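Girnutley Junior Science Pages
How Much Is In There? All About Measuring Liquids

Pour some water on a tray and it spreads out flat. Pour it into a tall vase and it stands up tall. Freeze it and it turns into a lump. Water is a wonderful shape-changer, and so are milk, orange juice, cooking oil and every other liquid. They take the shape of whatever is holding them!

All that shape-changing makes liquids tricky to measure. You can lay a ruler against a pencil, but where would you put the ruler on a splash? People solved this puzzle thousands of years ago by using containers. If everybody in the market fills the same size of pot, everybody gets the same amount of oil.

Millilitres and litres

The amount of space a liquid takes up is called its volume. Small volumes are measured in millilitres, which we write as ml or mL. A medicine spoon usually holds five of them. One thousand millilitres make one litre, so a big two-litre bottle of lemonade holds 2,000 ml. That's a lot of medicine spoons!

And here is something really neat. One millilitre of cold water weighs almost exactly one gram. So if you have kitchen scales but no measuring jug, you can weigh out 50 grams of water and know you have 50 ml. 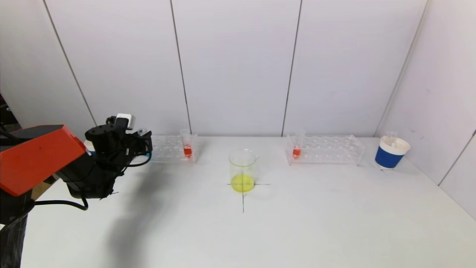 It only works that well for water, though. Oil is lighter, so 50 grams of oil takes up more space. Honey is much heavier, and 50 grams of it would look rather small in the bottom of the jug. Try it if someone will let you borrow the honey.

Wide or narrow?

Imagine adding one teaspoon of water to a washing-up bowl. Can you see the level go up? Not a chance! Now imagine adding the same teaspoon to a drinking straw with one end blocked. It would shoot up the straw and probably spill over the top.

Narrow containers are brilliant for careful measuring because a tiny bit of extra liquid makes a big change in height. Wide ones are easier to fill and stir. That's why a laboratory has so many shapes of glass and plastic on its shelves, and why your kitchen has both jugs and little spoons.

Steady does it 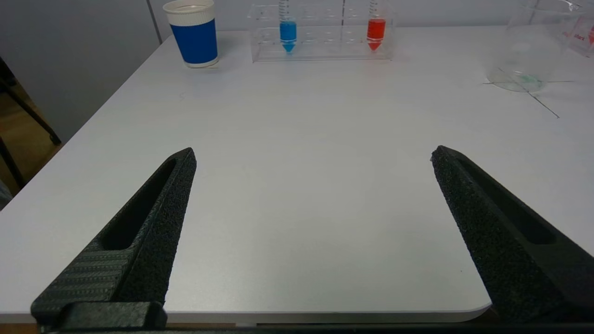
Measuring goes wrong most often when the container wobbles. Wet, soapy hands slide about on smooth plastic, and a full jug is heavier than you expect. Rough or bumpy surfaces hold on better, thanks to a force called friction. Look at the black gripper fingers, which have a rough surface, and see how the left one has grooves low down on its inner side. Your own fingertips have ridges too! Find your fingerprints in a good light, then feel the bottom of your trainers, the lid of a jam jar and the handle of your toothbrush. Which ones are bumpy?

Get your eyes down low

Put a see-through jug on a table and fill it halfway. Look at the water line from above, then crouch until your eyes are level with it. The line seems to move against the numbers! The eye-level reading is the one to trust.

While you are down there, look closely at the edge of the water in a narrow glass. It climbs up the sides a little, so the surface dips in the middle like a very shallow bowl. This curve is called the meniscus (say it "muh-NISS-kuss"). For water, you read the number at the bottom of the dip. 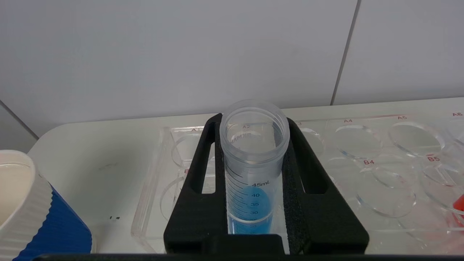
Try it: make your own measuring bottle

You will need a clear plastic bottle with straight sides, a strip of paper, sticky tape, a pencil and a medicine spoon or small measuring cup. A drop of food colouring helps too.

1. Tape the paper up the side of the bottle.
2. Pour in enough water to cover the bumpy bottom. Draw a line and write 0 beside it.
3. Add 60 ml of water. Crouch down, wait for it to stop sloshing, and draw another line.
4. Keep going until you have 8 lines above the zero.

Are your lines evenly spaced? If the bottle gets thinner near the top, they will spread apart up there. Now pour the water into a bowl, fill the bottle back up to your favourite line and check it with a kitchen jug!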